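Countertop microwave oven

A countertop microwave oven is a small electric cooking appliance made to stand on a table, shelf, or kitchen counter. It heats food with microwave radiation inside a closed metal cavity and is used mainly for reheating cooked meals, warming drinks, thawing frozen food, and preparing packaged dishes. It differs from built-in and over-the-range models in that it needs no mounting and draws its power from an ordinary wall outlet through a flexible cord.

Construction

The outer case of a countertop microwave oven is usually painted sheet steel, with a plastic front panel around the controls. Inside the case are the cooking cavity, the magnetron that produces the microwaves, a high-voltage power supply or inverter, a cooling fan, and a short metal channel called a waveguide. The magnetron and its supply are commonly placed to one side of the cavity, behind the control panel.

Many ovens have a round glass tray that turns during cooking and carries the food through areas of stronger and weaker heating. Others, known as flatbed models, have a fixed floor and spread the microwaves by means of a rotating antenna or stirrer. Flatbed cavities accept rectangular dishes more easily and are simpler to wipe out.

Door

The door contains a perforated metal screen behind its window. The holes in the screen are much smaller than the wavelength used for cooking, so light passes through while the microwaves are held inside. Interlock switches in the latch stop the oven when the door is opened.

Most countertop doors are hinged on the left and swing sideways. A smaller number are hinged along the bottom and fold down. A side-hinged door requires clear space in front of the appliance and to the left of it, and objects kept nearby must stand outside the path of the door. A bent or poorly closing door should be repaired by a qualified technician before the oven is used again.

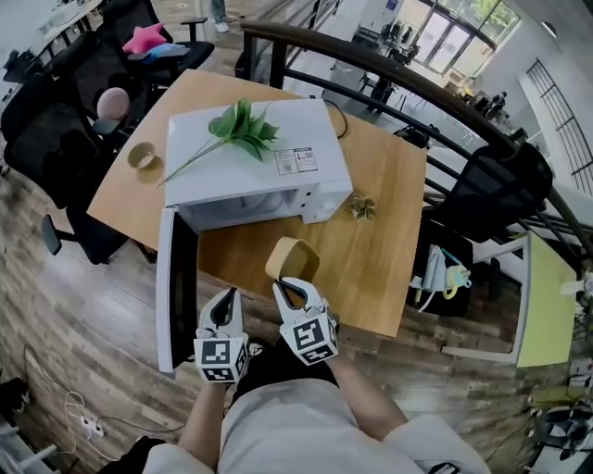 A white microwave oven on a light-toned wooden table, with its door fully open. The control strip is at the right of the front face, and a beige cup-shaped container is held in front of the oven.

Controls

Mechanical controls consist of two dials, one for power and one for time. Electronic controls use push buttons or a touch panel, often arranged in a vertical strip to the right of the door. Common functions include timed cooking, power selection, defrosting by weight, and a quick start that runs the oven at full power for a short fixed period. On many models, power levels below the maximum are obtained by switching the magnetron on and off in cycles. Inverter models can lower the output continuously.

Placement

A countertop oven should stand on a level surface able to carry its full weight. Manufacturers specify the clearances to be left at the sides, back, and top, and these differ according to the position of the air vents. The cord should lie where it cannot be pulled or pinched, and it should not hang over the front of the work surface.

The flat top of the case is widely used as a shelf in homes and offices, where it may hold cups, paper goods, or decorative items such as artificial plants. Instruction manuals generally advise against this practice where the objects would cover a vent. Rating plates and other printed labels on the case should be left in place, as they may carry the model details needed for service.

Containers

Glass, ceramic, and certain plastic containers are suitable when marked for microwave use. Color and shape are not reliable guides to suitability, and the marking on the base or the maker's instructions should be consulted. Metal vessels and dishes with metallic trim can cause arcing. Sealed containers must be vented before heating to release steam. Cups should be lifted by the handle where there is one, since the wall of the vessel may become hot through contact with its contents.

Liquids heated in a smooth cup can rise above their normal boiling point without bubbling and then boil over suddenly when moved. Stirring before heating and a short standing time afterward reduce this risk.

Cleaning

The cavity, door seals, and tray should be wiped regularly with a damp cloth and mild detergent after the oven has been unplugged. Steam from a bowl of water heated for a few minutes loosens dried food. Abrasive pads can damage the interior coating and should be avoided.

See also

Convection microwave oven
Kitchen appliance
Magnetron
Toaster oven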